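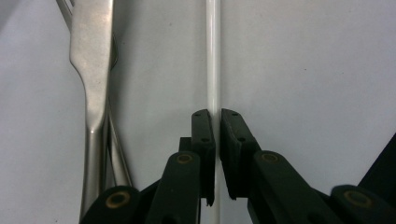 The Atitmont Trailer Log is a table of trips made with bicycle trailers borrowed from the lending point in Atitmont, together with a short condition report for each trip. It covers one season and was put together to find out which parts wear, come loose or go missing when the same trailer is used by many different riders. Most columns explain themselves. The flag pole column needs a word first: "thin" means a slim, straight rod like the glossy white one in the picture, only slightly wider than a pencil, and "thick" means anything stouter. Poles in two sections are coded by the lower section.

What is in the folder

trips.csv – one row per trip
trailers.csv – one row per trailer
parts.csv – every part that was replaced, with the reason as written down at the desk
codes.txt – the full list of codes used in the other files
forms/ – blank copies of the checkout and return forms

The files are plain comma-separated text in UTF-8. Decimal points are points. Empty cells mean that the field was left blank on the form. A dash in a cell means the question did not apply, for example the child harness check on a cargo trailer.

Size

trips.csv has 1,447 rows. They come from 112 riders and 12 trailers. Five of the trailers are the two-wheeled Usham, four are the single-wheeled Elen, and three are older Chantharasri cargo trailers with a flat deck. The Usham trailers account for more than half of the trips and the Chantharasri for the fewest, mostly on Saturday when people fetch garden waste and furniture.

Columns in trips.csv

trip_id: running number. Gaps are bookings that were canceled before checkout.
trailer_id: matches trailers.csv.
rider_id: random number, the same for all trips by one rider.
out_hour and in_hour: time of checkout and return, rounded to the nearest half hour.
distance_km: as reported by the rider. See the notes on distance.
load_kg: weighed on the floor scale at checkout if the load was there, otherwise the rider's estimate.
load_src: s for scale, e for estimate.
hitch: a for axle hitch, p for seat post hitch.
psi_out and psi_in: tire pressure in psi, left wheel first. Single-wheeled trailers have one value.
flag_pole: thin, thick or none.
flag_in: y if the flag came back, n if it did not.
surface: what the rider ticked on the form. Several values are allowed, separated by a slash.
rain: y or n, as ticked by the rider.
remark: free text, translated into English where needed and shortened.

How the data was collected

Each rider filled in a half-page form at checkout and the other half on return. Jonas Bachmann and Regula Aigner ran the desk on most days and did the pressure checks with the same floor pump gauge. The gauge was compared with a second one at the start of the season and again in August, and read 2 psi high both times. The values in the file are not corrected for this.

Forms were typed in once a week by Mirjam Eberhard. Jonas Imhof then read through the table and checked odd values against the paper. If the paper said the same thing as the table, the value stayed, even when it looked unlikely. There is one trip with a reported distance of 90 km on a Chantharasri with a full deck. The rider was asked and stands by it.

Notes on distance

Distance is the weakest column. Some riders read it off a bike computer, some looked up the route afterwards, and some guessed. The form did not ask which. Round numbers are far too common, and 5 and 10 km in particular should be read as "a short trip" and "a longer one." If you want wear per kilometer, use totals per trailer and leave single trips alone.

Notes on hitches

The Elen was switched from the seat post hitch to the axle hitch partway through the season, one trailer after the other. The trip rows show which one was fitted. trailers.csv gives only the hitch fitted at the end. Riders with thru-axles needed an adapter, and this was written in the remark field by Regula but hardly ever by Jonas B., so a missing remark does not tell you anything about the adapter.

Notes on flags

The flag itself and its pole are treated as one item in parts.csv until trip 400 and as two items after that. Lost flags before that point may be a lost flag, a lost pole or both. A pole that had been swapped for one from another trailer was recorded as present. We noticed late that this happened a lot with the Usham trailers, where the sockets are all the same size.

Known problems

The rain column has y for some trips on days that others marked as dry. Showers here are local, and we left it.

psi_in is missing for most returns after closing time, when trailers were locked to the rail outside and checked the next morning. Where a value is given for such a return, it is the morning value.

Trailer 7 was out of use for several weeks with a bent axle. Its replacement wheel is from a different maker and takes a higher pressure. Please treat it as a different trailer from then on. The change is marked in parts.csv.

The word "gravel" in the surface column was used for anything from the canal path to forest roads.

Privacy

Names, addresses and phone numbers were on a separate sheet and were never typed in. Remarks that mentioned a person, a street or a school were cut or reworded. Start and end points of trips were not recorded. Please do not try to work out who a rider is from the times and loads.

What it can be used for

The table is good enough for planning spare parts, setting service intervals and comparing how the two hitch types hold up under lending. It says little about trailers that belong to one household and are looked after by one person. It should not be used to rank the makers. The trailers were of different ages when the log began, and the Chantharasri were bought used.

Changes

1.2 – corrected swapped left and right pressures for trailer 3
1.1 – added load_src, removed two duplicate trips
1.0 – first release

Contact

Corrections go to Mathias Haslinger, who keeps the files. Please give the trip_id and say what you think the value should be. The paper forms are kept in a binder at the desk and can be looked at during opening hours.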